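Sorting small packets into trays, how do you split yours?

gulix_pantry
Having a big go at the baking cupboard this month and I've gone over to open trays.

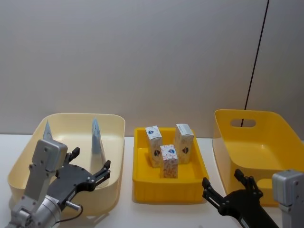

Fedus6
Do you sort by size or by what's inside?

gulix_pantry
By shape, mostly. Little boxes go upright in one tray, and anything pointy or awkward gets a tray to itself so it doesn't get squashed.

D'Amico1511
Hmm, not for me. I tried shape and ended up with birthday candles in with the stock cubes! By use every time. Baking, teas, snacks, done.

gulix_pantry
Fair, but then you get one tray stuffed full and another with two things rattling about in it.

Stutus
I'm with gulix. Mine's been by shape since February and I can find things in the dark (well, nearly). Get trays with a handle hole if you've got a high shelf, so much easier to pull down.

D'Amico1511
Handle holes let the dust in though

Stutus
It's an open tray, the dust is coming in anyway

Fedus6
Ha. I do think one tray should stay spare, mind. I've got up to 6 on the go and the spare one is where the shopping lands until I can be bothered.

gulix_pantry
Ooh, I like that, might pinch it. Do you label yours?

Fedus6
Masking tape and a biro, and the tape's peeling already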